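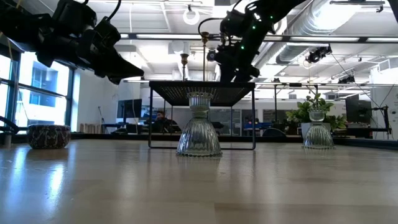

Error 713 and the February gripper fault: your questions

Last updated 28 April 2024

Thank you to everybody who wrote in after we sent round the first notice. We've had such a lot of good questions from the Toledo and Demham sites that it seemed kinder to put the answers in one place than to keep you digging through old emails. If you run a Veton two-arm table, please read at least the first few answers before you next switch it on.

What went wrong in February?

An arm at our Betville workshop was told to stop in the middle of a glass-handling run, and it did stop, just as it should. The trouble came when it was started up again. The gripper had lost track of how far open its fingers were, and it believed it had a good deal more room than it did. When the operator pressed Resume, the fingers closed hard on a drinking glass and broke it. There was no one within reach and no one was hurt, but it gave us all a proper fright, and we spent that evening picking slivers out of the corners with tape.

The controller had put up Error 713 before the restart. It was shown as a small yellow notice that went away by itself, and that was our mistake. A message like that should stay on the screen until somebody deals with it.

Was it the emergency stop that failed?

No, and I'm glad several of you asked. The stop button cut power to the motors when it was pressed. The fault lies in what the software does afterward. It was meant to wait 700 milliseconds for the gripper to report its position, and if it heard nothing it used the last number it had. If the fingers had been nudged in the meantime, say by somebody freeing an object by hand, that number was wrong.

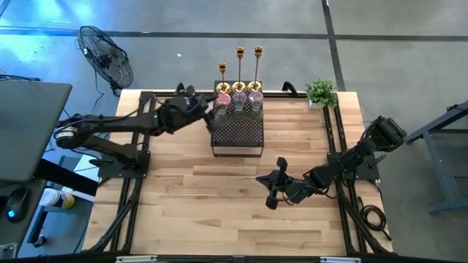

You may also wonder why only one arm did it. Each arm keeps its own record of its gripper position, so one side can be perfectly healthy while the other is off. For that reason we ask you to treat the two arms as two separate machines when you do the checks further down. A clean result on the right tells you nothing whatever about the left!

Does this affect my table?

If your controller is on release 2 and you haven't installed the April update, then yes, I'm afraid it does. You'll find the release number on the start screen, under the site name. Older tables use a different gripper board and never go through this routine, although you're very welcome to send us your log if you'd like a second pair of eyes on it.

What should I do if I see Error 713?

Please don't press Resume. I know it's tempting when you're halfway through a long run and everything looks fine. Do this instead:

Press the emergency stop and leave it in.
Note which arm the message names, and the time.
Clear anything breakable away from that arm, taking glass out by hand only once the motors are off.
Release the stop and choose Home Gripper from the service menu, keeping well back from the table.
Watch the fingers open and close all the way, once, with nothing between them.
If the message comes back, switch off and call us.

How can I tell whether the fingers are lined up properly?

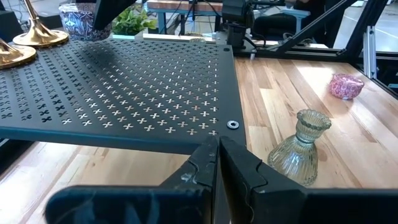
A quick look is no substitute for homing, but it will catch the worst cases, and we've gotten into the habit of doing it every time we walk up to the table. Bring the fingers nearly together with the service menu, in clear air, and look at the narrow gap between the tips. It should run straight up and down, and both sides should move by the same amount as you open and close. Please don't be alarmed by marks on the fingers themselves. Ours have scuffs and pale scratches too, and a finger in that state is fine for this check. A chipped tip or a step that has broken away is another matter, and that finger should come off before the arm is used again. Do the check out in the open and don't line up against the edge of the black perforated stand — it is very easy to touch the metal without meaning to. 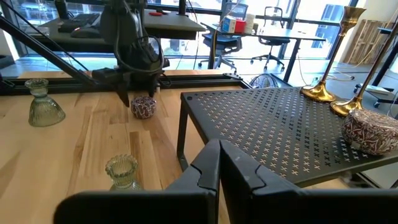
What does the April update change?

Quite a bit, I'm pleased to say. After any stop, the gripper now has to be homed before Resume will light up at all. The old number is thrown away, and Error 713 fills the screen until it is cleared by hand. We stopped and restarted the Betville table 200 times with the new software, moving the fingers by hand between tries, and it refused to resume every time until it had been homed.

Can I keep working with glass in the meantime?

We'd much prefer that you didn't. Use soft or solid things until the update is on, and leave the vases and tumblers in a cupboard. If you really can't put the work off, ring us first and we'll talk through what you have in mind.

Will I lose my saved programs?

Your programs and camera settings stay where they are. Gripper force settings go back to the factory value, so write yours down beforehand — Demham found this out the hard way, and we're sorry the first notice left it out.

Who do I send my logs to?

The service desk at Betville, at the address printed inside the controller door. Please put the site name and "713" in the subject line, and tell us if anybody touched the gripper between the stop and the restart. Even a small bump is worth mentioning.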